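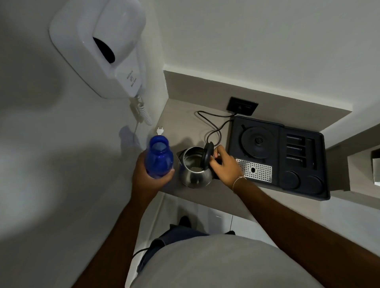
Kettle job, head camera: lid in the right hand, bottle in the left.

Re: [grippers] head cam vs wrist cam for the kettle job

Hi all, and Régis in particular,

Quick one between meetings, sorry for the state of it. Answers to Régis under his bits, then what I've been doing at the Jirkthorpe end.

On June 14:20, Régis Bouvier wrote:
> Before we buy a second Clevine I would like to know if the head view is
> really enough for the kettle and bottle task. At our place the wrist
> camera on the arm loses the lid as soon as the fingers close on it. You
> see plastic and nothing else. Does the head view keep the lid edge? And
> does it keep the mouth of the bottle?

Lid edge, mostly yes. Look at the still. Lid is standing up, fingers round the edge of it, and you can still see into the kettle. Bottle mouth is there too, facing up. What you don't get is depth on the bottle. It's see-through blue and our depth comes back full of holes on anything like that, same as it did on the old rig. Polished steel inside the kettle is nearly as bad, all reflections. Colour image fine, depth image rubbish.

So for the lid I'd say head cam wins. For the bottle it finds the bottle but I wouldn't trust it for the last couple of centimetres.

> Second question. Which gripper are you testing with now, the Ovent or
> still the old parallel one? Bạch says the Ovent slips on thin lids. I
> have seen it hold them perfectly well but only with the soft pads.

Both. Bạch is right with the hard pads and you're right with the soft ones, so you can stop arguing. Hard pads on the Ovent, thin edge, it holds till the lid moves on its hinge and then creeps. Soft pads hold but they're fat, and getting one in behind a raised lid without shoving the whole kettle is a pain. The old parallel one gets in behind no bother and then squashes things, no force limit worth the name.

Compare with the still again — the hand has fingers curled right over the lid edge, not pinched on it. Neither gripper can do that. I think this is the real problem and we've been fiddling with pad material for weeks instead. Would like to try a hooked fingertip on one side only, flat on the other. Has anyone got a print file for something like that? Doesn't need to be pretty.

> Third, how many clips do you have where both hands are in view the whole
> time? We need this for the two-arm controller and I do not want to throw
> away half again.

718 clips in total for the kettle set. 553 have both hands in view start to finish. The rest lose one, nearly always the left one, going out at the bottom. Tilting the Clevine down a notch fixed most of it on the later ones but then you lose the wall, and with it the socket, which matters if you want the cable in shot. Can't have everything on that lens.

Of the ones that lose a hand, 111 lose it only for a moment at the beginning, so trim those and keep them if you like. I haven't trimmed anything, they're as they came.

> Last, is the controller timing any better? At our side the two arms are
> still out of step, one arm waits for the other and then they both go.

Bit better. Turned out half of it was me running the logging on the same machine as the controller. Moved logging off and the waiting is down to some 4 ticks, was far worse. Still out of step when the left arm is holding something and the right arm starts on the lid. Holding still is harder than moving as far as that controller is concerned, it keeps making tiny corrections and each one costs time. Will try a dead band on the holding arm tonight if I get the chance.

Other stuff, no order:

Cables. Counter in the still has a black lead looping across it from the socket and a little white plug lying just behind the bottle. A person reaches over all that without thinking. Our arm planner doesn't know cables exist. If anybody's planning to run on a real counter, either teach it or tape them down, and say in the notes which you did becuase otherwise the results don't compare.

Kettle base. The black tray has the round power base and then slots and cup recesses and a steel drip plate. The detector keeps calling the drip plate a second base. I've put it down as its own class now, pull the new labels before you train anything.

Shadows. The person's shadow falls across the left wall, soft but it's there, and background subtraction hates it. I've just stopped using background subtraction.

Light shirt, pale wall. Segmenter can manage it. The forearms are the better cue anyway.

My vote so far: second Clevine yes, but keep the wrist cam for the bottle. Use both. Gripper undecided till I've tried the hook thing. Please don't order more Ovent pads yet, we have a drawer of them.

Bạch, could you send me your pad settings, the ones from before the firmware change? Mine got overwritten and I didn't write them down. Also which side of the hinge you were grabbing, if you remeber.

Back online after six if anyone wants to talk it through.

P.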